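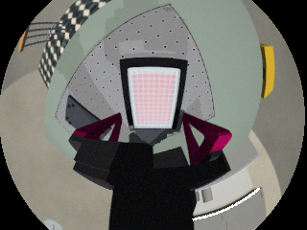 검은색 몸체와 자홍색 손가락 두 개를 가진 그리퍼. 컴퓨터 렌더링.

롱고 영사 대행 협정(Longo 領事代行協定)은 부르포트(Vurport)와 브루루스(Brurus)가 제삼국에서 서로의 국민에게 영사 조력을 제공하기 위하여 맺은 양자 협정이다. 한쪽 나라의 공관이 없는 곳에서 그 나라 국민이 여권을 잃어버리거나, 체포되거나, 크게 다치는 경우에 다른 쪽 나라의 공관이 필요한 일을 대신 한다. 협정은 2019년 9월 5일에 항구 도시 롱고(Longo)에서 서명되었고, 이듬해 1월에 발효되었다. 본문은 모두 17개 조이며, 수수료와 서식을 정한 부속서가 붙어 있다.

두 나라의 공문서에서는 정식 명칭인 "제삼국에서의 영사 보호 상호 대행에 관한 협정"을 쓴다. 신문과 여행 안내서에서는 서명한 도시의 이름을 따서 롱고 협정이라고 부르는 일이 많다. 그러나 롱고에서는 그 전에 어업에 관한 합의도 서명되었으므로, 법률 문헌에서는 혼동을 피하기 위해 짧은 이름을 쓰지 않는 편이다.

배경

부르포트와 브루루스는 바다를 사이에 둔 이웃 나라이고, 두 나라 모두 재외 공관의 수가 많지 않다. 부르포트의 공관은 주로 무역 항로를 따라 있으며, 브루루스의 공관은 자국 노동자가 많이 사는 내륙의 도시에 있다. 그래서 한 나라의 공관이 있는 곳에 다른 나라의 공관이 없는 경우가 자주 있었다.

협정 이전에도 비공식적인 도움은 있었다. 공관의 직원이 이웃 나라의 여행자에게 전화를 빌려 주거나 통역을 소개하였다. 하지만 이런 도움에는 법적 근거가 없었고, 현지 당국이 면회를 허락하지 않으면 직원이 할 수 있는 일이 없었다. 특히 구금된 사람의 면회가 문제였다. 접수국의 교도소는 면회하려는 영사에게 그 사람의 국적국을 대표하는지를 물었고, 직원은 이 질문에 그렇다고 대답할 수 없었다.

직접적인 계기는 리드턴(Ridton)호의 운항 중단이었다. 리드턴호는 두 나라의 승객을 함께 태우고 다니던 여객선이며, 운항 회사가 파산하면서 두 나라 중 한 나라의 공관만 있는 항구에 멈추었다. 승객 중 많은 사람이 여권을 회사에 맡긴 상태였고, 여권은 압류된 사무실 안에 있었다. 부르포트 국민은 자국 영사관에서 임시 여행 문서를 받아 돌아갔으나, 브루루스 국민은 다른 나라에 있는 대사관에서 문서가 우편으로 올 때까지 항구에 머물러야 하였다. 이 일이 두 나라의 의회에서 논의되었고, 외교부 사이의 교섭이 시작되었다.

교섭

교섭은 두 나라의 수도에서 번갈아 열렸다. 대행의 원칙에는 처음부터 의견의 차이가 거의 없었다. 어려운 점은 비용과 책임이었다. 부르포트는 대행하는 나라가 쓴 비용을 전부 돌려받는 방식을 주장하였다. 브루루스는 양쪽이 비슷한 수의 사건을 처리할 것이므로 정산이 필요 없다고 보았다. 최종 문안에서는 인건비와 사무비를 청구하지 않고, 항공권과 병원비처럼 개인을 위하여 낸 돈만 청구하게 되었다.

책임 문제에서는 잘못 발급된 문서가 중심이 되었다. 대행 공관이 신원을 잘못 확인하여 다른 사람에게 임시 여행 문서를 준 경우에 누가 책임을 지는지가 분명하지 않았다. 양쪽은 국적국이 서면으로 확인한 다음에만 문서를 발급하도록 하고, 그 확인에 따른 발급의 책임은 국적국이 지기로 하였다.

명예영사를 협정에 포함하는 문제도 오래 논의되었다. 브루루스는 명예영사를 많이 두고 있어서 포함을 원하였다. 부르포트는 명예영사가 직업 공무원이 아니므로 개인 정보를 다루는 데에 적합하지 않다고 하였다. 결과로 명예영사는 안내와 연락만 할 수 있고, 문서의 발급과 구금자 면회는 할 수 없다.

주요 내용

제2조는 대행의 조건을 정한다. 첫째로, 도움을 구하는 사람의 국적국이 그 나라에 공관을 두고 있지 않아야 한다. 둘째로, 접수국이 대행에 반대하지 않아야 한다. 영사관계에 관한 빈 협약은 접수국에 적절히 통고하고 접수국이 반대하지 않는 경우에 제삼국을 위한 영사 기능의 수행을 허용하고 있으며, 롱고 협정의 대행도 이 규정에 기초를 둔다. 따라서 협정의 적용을 받는 나라의 목록은 고정되어 있지 않고, 통고가 끝날 때마다 새로 공고된다.

대행의 범위에는 다음의 일이 들어간다.

임시 여행 문서의 발급
체포되거나 구금된 사람의 면회
사고나 중병의 경우에 가족에게 하는 연락
사망자의 유해와 유품의 송환에 필요한 절차
재난이나 무력 충돌이 있을 때의 대피 안내

정식 여권의 발급, 혼인의 등록, 투표와 병역에 관한 사무는 범위에 들어가지 않는다. 사증의 발급도 제외된다. 이 점은 협정이 처음 공고되었을 때 오해가 많았던 부분이며, 두 나라의 외교부는 공관의 게시판에 별도의 설명문을 붙였다.

이중 국적자에 관한 규정도 있다. 두 나라의 국적을 모두 가진 사람은 현지에 공관이 있는 나라의 국민으로서 직접 보호를 받으므로 대행의 대상이 아니다. 접수국의 국적을 함께 가진 사람에 대하여서는 접수국의 법에 따르며, 대행 공관은 면회를 요청할 수는 있으나 그것을 권리로 주장하지 않는다.

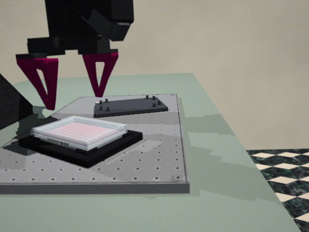
신청 절차

도움이 필요한 사람은 먼저 대행 공관에 전화를 하거나 직접 방문한다. 공관은 이름, 생년월일, 출생지와 마지막으로 사용한 여권의 정보를 받아 국적국의 외교부에 보낸다. 여권의 사본이 없는 경우에는 운전면허증이나 선원 수첩을 제출할 수 있다. 아무 문서도 없는 사람에게는 국적국의 담당자가 전화로 질문을 하고, 그 기록을 신청서에 붙인다.

국적국의 확인이 오면 공관은 임시 여행 문서를 만든다. 이 문서는 한 번의 귀국 여행에만 유효하고, 경유지가 있으면 그 이름이 안에 적힌다. 표지에는 발급한 나라와 국적국의 이름이 함께 들어간다. 초기에는 일부 공항에서 이 표기를 이해하지 못하여 탑승이 늦어진 일이 있었다. 그 후 두 나라는 견본을 항공사와 국경 기관에 배포하였다.

구금된 사람의 경우에는 본인의 신청이 없어도 절차가 시작될 수 있다. 가족이나 변호사가 국적국의 외교부에 알리면 외교부가 대행 공관에 면회를 부탁한다. 다만 본인이 면회를 거절하면 공관은 거절의 사실만을 기록하고 돌아온다. 면회의 보고서는 국적국에만 전달되며, 대행 공관은 사건이 끝난 후 사본을 폐기하여야 한다.

비용

임시 여행 문서의 수수료는 부속서에서 300 브루루스 크라운으로 정해졌으며, 부르포트의 공관에서는 같은 가치의 현지 통화로 받는다. 지급할 능력이 없는 사람은 상환 약속서에 서명하고 나중에 자국에서 낼 수 있다. 미성년자와 범죄 피해자에게는 수수료를 받지 않는다.

개인을 위하여 쓴 돈은 매년 한 번 정산한다. 양쪽의 외교부는 영수증의 목록을 교환하고, 차액만을 송금한다. 병원비가 클 것으로 예상되는 때에는 대행 공관이 지급하기 전에 국적국의 동의를 받아야 한다. 밤이나 휴일에 동의를 받을 수 없는 경우를 위하여 두 외교부는 당직 전화를 운영하고 있다.

운용

발효 후 첫 번째 정기 보고서에 따르면, 두 나라의 공관이 대행으로 처리한 사건은 약 1030건이었다. 가장 많은 것은 여권의 분실이었고, 질병과 사고에 관한 연락이 그다음이었다. 구금자 면회는 수가 적었지만 한 사건에 드는 시간이 길어서, 보고서는 이 업무를 따로 다루었다.

부담은 교섭 때의 예상과 다르게 나누어졌다. 항구 도시에 있는 부르포트의 공관에 신청이 몰렸고, 내륙에 있는 브루루스의 공관에는 신청이 적었다. 이에 따라 브루루스는 신청이 많은 부르포트 공관에 자국 직원을 파견하기 시작하였다. 파견된 직원은 그 공관의 지휘를 받으며 브루루스 국민의 사건만을 맡는다. 이 방식은 협정 본문에 없고, 외교부 사이의 각서에 근거한다.

평가

여행업계와 선원 단체는 협정을 대체로 환영하였다. 선원은 여러 나라의 항구를 짧은 시간에 지나가므로, 가까운 공관에서 문서를 받을 수 있는지가 고용의 유지에 영향을 준다. 선원 단체는 선원 수첩이 신원 확인의 자료로 인정된 점을 특히 중요하게 보았다.

비판은 주로 개인 정보의 보호에 관한 것이다. 정치적인 이유로 구금된 사람에 대한 정보가 이웃 나라의 공무원에게 알려지는 것이 적절한지에 대하여 두 나라의 변호사 단체가 의문을 제기하였다. 협정에는 사본의 폐기에 관한 규정이 있으나, 폐기를 확인하는 기관은 정해져 있지 않다. 또한 국적국의 확인을 기다리는 동안의 숙박에 관한 규정이 없어서, 돈이 없는 여행자는 현지 자선 단체의 도움을 받는 경우가 있다.

개정과 종료

협정은 기한 없이 효력을 가진다. 어느 쪽이든 외교 경로를 통하여 서면으로 종료를 통고할 수 있으며, 통고 전에 시작된 사건은 끝날 때까지 대행 공관이 계속 맡는다. 부속서의 수수료와 서식은 각서의 교환만으로 고칠 수 있지만, 본문의 개정에는 양쪽 의회의 승인이 필요하다.

제17조는 다른 나라의 가입을 허용하지 않는다. 가입을 희망하는 나라가 있으면 각각 별도의 협정을 맺는 것으로 되어 있다. 해석에 차이가 있을 때에는 두 외교부의 영사 담당 부서가 협의하며, 중재에 관한 조항은 두고 있지 않다.

같이 보기

영사 조력
이익보호국
명예영사
임시 여행 문서
리드턴호 운항 중단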